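The Last Ferry to Plakemik

She had 80 dollars and a bag with a broken zip and the ferry went at 4.

It was twenty past three. The bus from Jargate had sat behind a hay truck the whole way down the hill, everybody sighing, nobody getting off. Then the doors. Then running. Past the fish and chips place, past the bait shop, shoes wrong for it, bag banging on her hip.

Mum had rung at breakfast. Come home, she said. Just that. Then the line went all crackly and then it went nowhere.

So, home. Eleven years and she was going home with a toothbrush and no coat.
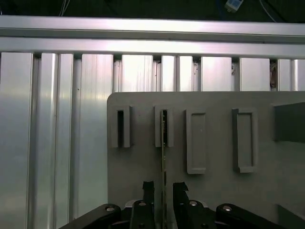

The ticket office was shut. Of course it was. A hand-lettered card in the window, BACK SOON, and a pen on a string. She knocked anyway. Knocked again. A gull looked at her like she owed it something.

Round the side then. A deckhand coiling rope, slow as you like.

"Is it going?"

"Is what going?"

"The boat. The Dalisay. Is it going at four?"

He looked at the sky, which was the colour of old dishwater. Looked at the water. "Skipper reckons."

"Can I pay on board?"

"Cash."

She held up the purse. He nodded at the gangway and went back to his rope, and that was it, she was on. Two hours across if the swell behaved. She sat in the cabin on the bench nearest the door, where her and her brother always used to sit, and did not look at the harbour going away.

Her phone had one bar. She sent: on the boat. Nothing came back.

A woman across the aisle was eating a mandarin and gave her half without asking. It was the best thing she'd had in days. They talked about the weather, then the price of petrol on the island, then the woman fell asleep with her mouth open and the peel still in her lap.
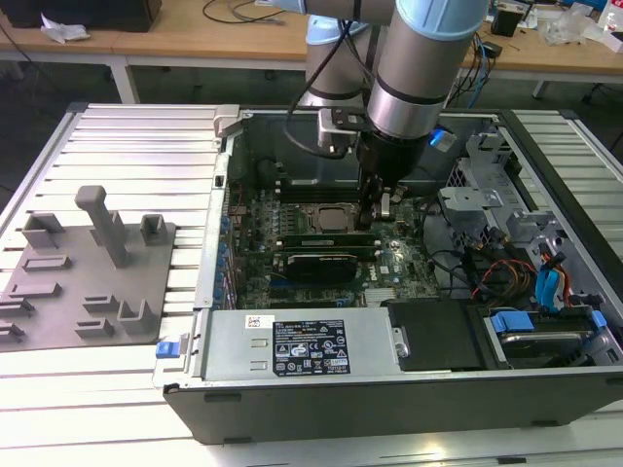 The tower with its side off.

December on the water gets dark in a funny way, all at once from underneath. No lights ahead yet. She counted the things she hadn't said to her father. Stopped. Started again with the easy ones. Sorry about the ute. Sorry about the wedding. Thank you for the boots, they lasted.

The swell came up past Trunlow Point and the cups went sliding off the counter, and a kid laughed, and then a kid was sick.

She thought about the kitchen. The yellow clock. The drawer that stuck, the tea towels, the way he stood at the sink with his back to you when he was pleased about somthing and didn't want you to see.

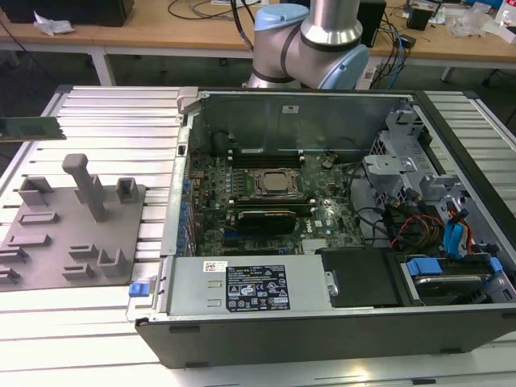
He fixed things, that was what he did instead of talking. Radios, toasters, the neighbour's pump. The computer too, when she was fifteen and had an essay due and it died on her at ten at night. He had it down on its side on the table with the cover off before she'd finished crying, the green board bare under the lamp and Dell printed on it, and he bent over it with a torch in his teeth. Didn't know the first thing about computers. Went to bed at 2. In the morning it was going and there was toast, and he'd never once brought it up.

She hadn't either. Add it to the list.

Lights, then. Low down, orange, three and then a whole string. The engine changed its note and the sleeping woman woke up and folded her peel into a serviette. People stood too early, like they always do, and swayed.
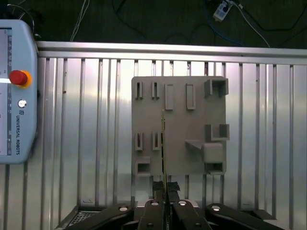
The shed would be the same, she decided. It had to be. He never threw out a thing in his life and everything in there had its spot, bits of grey plastic with slots and pegs and square sockets sticking out of them, each one meant for a part and no other. You put it back where it lived. She'd been smacked on the hand once for hanging the wrong saw on the wrong hook, and she was six, and she had never done it again, in any house, ever.

The ramp went down with a bang. Rain now, sideways. Her zip gave up altogether and she held the bag shut with both arms and walked.

And there was the car. The old one, the white one, one headlight. Parked crooked across the bays with the wipers going.

It wasn't Mum driving.

He leaned over and shoved the pasenger door open from the inside because the handle still didn't work.

"You've got no coat," he said.

"No."

"Get in, then."

She got in. The heater smelled of dust and dog. He had both hands on the wheel and he was looking hard out his own window, away from her, at nothing, at the rain.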